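How to Read a Cleaning Robot Trial Before You Sign Off on It

Housekeeping managers get a lot of sales talk about bathrooms that more or less look after themselves. I supervised rooms at the Mudach for years and I've seen a few of these promises come and go. If Vukero or anyone else wants to put a robot with hands on your floor, go through the steps below first.

Start at the vanity and the towels. That is where the hours go.

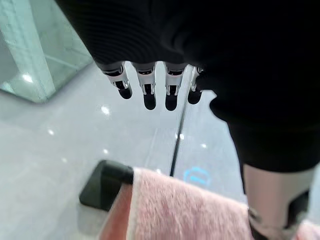

Fingers up close, with a pink towel below them, then a hand over the edge of a marble counter. 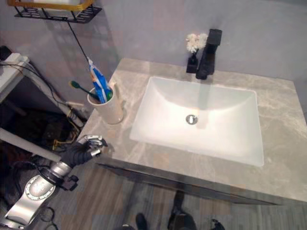
1. Write down the job as your staff do it

Ask the person who cleans the room, and leave the job description in the drawer. Aurelia Berchtold listed 19 separate tasks for one bathroom, and the vendor's plan covered four of them. Moving a guest's toothbrush cup, wiping under it and putting it back was missing.

2. Time the whole thing

Vendors like to time the wipe. Start your clock when someone wheels the machine in and stop it when the room is released. Include cables, restarts and the second pass by a person. Our longest run came to 77 minutes.

3. Find out who becomes the minder

Somebody has to stand by. Get it in writing whether that counts as extra duty, what it pays, and who covers that person's rooms. Kilian Ortner at Gasser told me his attendants were called "operators" by April - same wage, same 134 rooms to get through between them.

4. Ask what happens to the hours saved

If the answer is "higher-value work," ask for the name of one such job and its pay grade. I have yet to get both.

5. Keep your own log

Note every drop, pause and redo, with the time of day. Don't accept the vendor's dashboard as the only record. Let the attendants read the log and add to it before the review meeting.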